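Filed under: Help > Renting and Storage > Common Questions

Prurnine Self-Storage — Frequently Asked Questions

These are the questions our front desk gets most often. If yours isn't covered, call or stop by the office. Someone is at the desk from 9 a.m. to 6 p.m., and the gate keypad works from 5 a.m. until 11 p.m.

What sizes do you rent?

The smallest unit is a locker, 5 feet by 5 feet, and the largest is a drive-up unit, 10 by 30. We have 618 units on the property in total. Most people moving out of a one-bedroom apartment fit into a 5 by 10 if they stack to the ceiling. A two-bedroom usually needs a 10 by 10. If you are between sizes, take the smaller one first. You can transfer to a larger unit later without a new deposit, as long as one is open.

How do I reserve a unit?

You can reserve by phone or in person. We hold a unit for up to seven days at no charge. Bring a government photo ID and the name and phone number of a second contact. We can't finish the lease without the second contact.

How is rent billed?

Rent is due on the same date each month that you moved in. If you moved in on the 31st, your due date is the last day of the month. We take cards, checks and money orders. Autopay can be set up at the desk and takes a few minutes. There is a five-day grace period, and after that a late fee is added and your gate code stops working until the balance is paid.
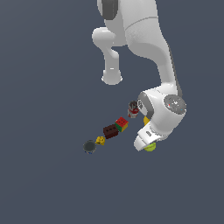
Ilari Koivisto wrote to ask whether the late fee still applies when a card on autopay has expired. It does, but we waive it once per lease if you call with a new card number within 10 days of the notice. Please check the expiration date on your card from time to time. We send one reminder by email — it sometimes lands in the spam folder.

What is the difference between Building A and the Vitex building?

Building A is the original row of drive-up units. These are not heated or cooled. The Vitex building is indoors, on two floors, and is kept between 55 and 80 degrees all year. It also has a freight elevator and carts. Rent there is higher. Choose it for wood furniture, instruments, photographs, records and electronics. Garden tools, patio chairs and tires do fine in Building A.

What can't I store?

No food of any kind, including canned goods and pet food. No gasoline, propane, paint thinner, fireworks or ammunition. No plants or animals. No tires beyond a set of four. Mowers and generators are fine once the fuel has been drained. You may not sleep in a unit, run a business out of it or plug anything into the hallway outlets.

Do I need insurance?

Yes. Many homeowner's and renter's policies cover goods kept off site, so ask your agent before you buy anything. Bring us the page that shows your coverage. If you don't have a policy, you can add a protection plan at the desk.

How do I keep things from getting musty?

Put everything away dry and clean. Leave a gap of a couple of inches between your boxes and the walls, and put pallets or boards under anything made of cloth. Cover furniture with cotton sheets. Plastic wrap traps moisture, especially on leather and mattresses. Refrigerators should be wiped out and left with the door propped open.

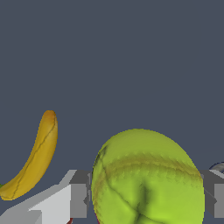
Can someone else get into my unit?

Only people listed on your lease can be given the gate code by our staff. You can add or remove names at the desk with your ID. We don't keep a copy of your key, so anyone you send will also need a key from you.

What kind of lock should I buy?

A disc lock is best. Ordinary padlocks are allowed but are easier to cut. We sell disc locks at the desk, along with boxes and tape. Each unit takes one lock, and a second lock on the door will be removed.

Can I get a moving truck onto the property?

Trucks up to 26 feet can reach every row except the one behind the Vitex building, where the turn is too tight. Semi-trailers have to unload on Wostik Road. Please don't block the lane while you unload — other tenants need to get by.

How do I move out?

Give us 10 days' notice, in writing or by email. Empty the unit, sweep it and take your lock off. Rent keeps running until the lock is off. The dumpster by the office is not for tenants, and leaving furniture beside it costs $50 per item.

Do you have outdoor parking for boats and RVs?

There are 53 spaces along the back fence, and they usually fill up by October. Ask at the desk to be put on the waiting list. You will need current registration and proof of insurance for the vehicle.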